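Kamwood Technical College
Introduction to Manipulation - Handout 5: The Table-Setting Task
Read before lab. Bring it with you. There are no spare copies at the bench, whatever you may have heard.

Where we are

Last unit you taught the arm to pick up foam blocks. Foam blocks are forgiving. They are dull, they squash, and they sit where you left them. Dinnerware has none of these virtues, and the final project is dinnerware.

The task sounds like a chore you did at age six. Starting from a closed gripper held above the cloth, the arm approaches a plate, takes it by the rim, moves it to a target position and lets go. A six-year-old manages this with one hand while complaining. You have until the end of October.

What the wrist camera gives you

The wrist camera moves with the gripper, so the fingers stay in the same part of the image while everything else slides past. Students tend to treat this as a nuisance and mask the fingers out on the first day. Please wait a while before you do that. The fingertips are the one thing in the image whose position you know for certain, and you will want them when you start checking your calibration.

The tablecloth is a different matter. A printed grid looks like a gift from the department: straight lines, regular squares, free measurements. Every year a team writes a lovely piece of code that counts squares between the gripper and the plate and converts them to distance. It works very well on the drawing they made of the tablecloth.
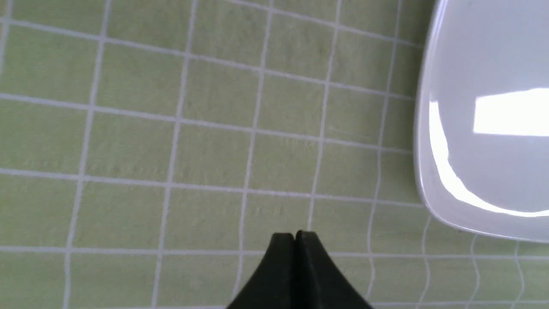 Cloth moves. Push it slightly and the lines bend, the squares bunch up, and your conversion is now measuring laundry. Use the grid as a hint about direction if you like, but take your distances from the calibrated camera model and the known height of the table. If your code assumes that every line is straight, write that assumption down in your notebook so that we can both find it later.

Perspective also does its usual work. Unless the camera is looking straight down, squares that are the same size on the cloth will be different sizes in the image. You covered this in the second lecture. It was the one with the railroad tracks.

Shiny things

A glossy white plate under ceiling lights is a mirror with a part-time job. You will get bright patches with hard edges, and an edge detector will be delighted with them. Left alone, the Cilside edge filter in the starter code often prefers a reflection of the light fixture to the rim of the plate. The arm will then try, with great confidence, to pick up the ceiling.

Things that have helped past teams:

Lower the exposure until the highlights stop swallowing the rim. The cloth will look gloomy. It doesn't mind.

Take 2 views from slightly different wrist positions. Reflections wander when the camera moves, while the rim stays attached to the plate.

Look for the outside edge of the rim, where plate meets cloth. The color change there is a better friend to you than any amount of glare inside.

Watch out for the soft shadow beside the rim. It is not part of the plate, and a grasp planned on it will close on nothing.

The approach

Begin with the fingers closed and some clear cloth between them and the plate. Open only when you are near the rim. Teams that travel with the fingers wide open catch the cloth, and the cloth brings the plate along, and then we all learn something about ceramics.

Lower slowly over the last stretch. The Arriaga controller accepts a speed limit for each segment of the path, so set one. The default is meant for foam.

What to hand in

1. Your log file from 5 runs in a row, including the bad ones. A log in which nothing goes wrong will be read with special care.

2. A page on how you found the rim and what fooled you.

3. One saved wrist view from just before the grasp, with your estimated rim drawn on it.

Lab is in Kunonberg Hall, room 416. The door sticks. Consider it your first manipulation problem of the day, and please solve it without the arm.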